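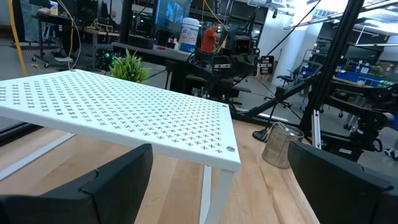
Par quoi commence-t-on quand on programme un bras pour la première fois ?
Par la position de repos. On choisit une posture d'où le bras peut partir sans rien heurter, on l'enregistre, et on y revient à la fin de chaque essai.

Chapitre 4
Saisir, déplacer, poser

Je vous préviens, c'est mon chapitre préféré ! Jusqu'ici nous avons parlé de repères, d'angles et de moteurs (je sais, c'était long), et vous avez été patients. Maintenant on attrape des choses.

Quand j'ai monté l'atelier de Nultley avec Aidan Ní Mhurchú, un mois de février où le chauffage marchait un jour sur deux, nos étudiants voulaient tout de suite empiler des cubes. Nous avons dit oui, évidemment. Le premier groupe a passé l'après-midi à pousser le même cube jusqu'au bord de la table, puis par terre, puis encore par terre. J'ai gardé leur cahier de bord, où Darragh Ní Bhriain avait noté en majuscules : « LA PINCE ARRIVE TROP BAS ». Elle avait raison, et il lui manquait juste un mot que vous connaîtrez dans quelques pages : l'approche.

Une prise se découpe en étapes. Le bras se place au-dessus de l'objet, il descend, les doigts se ferment, il remonte. Dans le projet Moynihan, que vous allez suivre tout au long du chapitre, la vitesse est limitée à 300 mm/s pour les grands trajets. Pour la descente, prenez bien moins, quitte à vous ennuyer un peu. Moi, je m'ennuie volontiers si l'objet reste debout !

Vous travaillerez à deux : l'un au clavier, l'autre la main près de l'arrêt d'urgence, et on échange à chaque nouvel exercice. Gardez aussi un cahier de bord, même moche, avec les essais ratés dedans (surtout les ratés, d'ailleurs, ce sont eux que je lis en premier).

Avant d'attaquer la section 4.1, relisez la fin du chapitre 3 sur le repère de l'outil, puis dessinez à la main la trajectoire que vous imaginez pour prendre un gobelet et le reposer plus loin. Conservez ce dessin : vous le corrigerez à l'exercice 6.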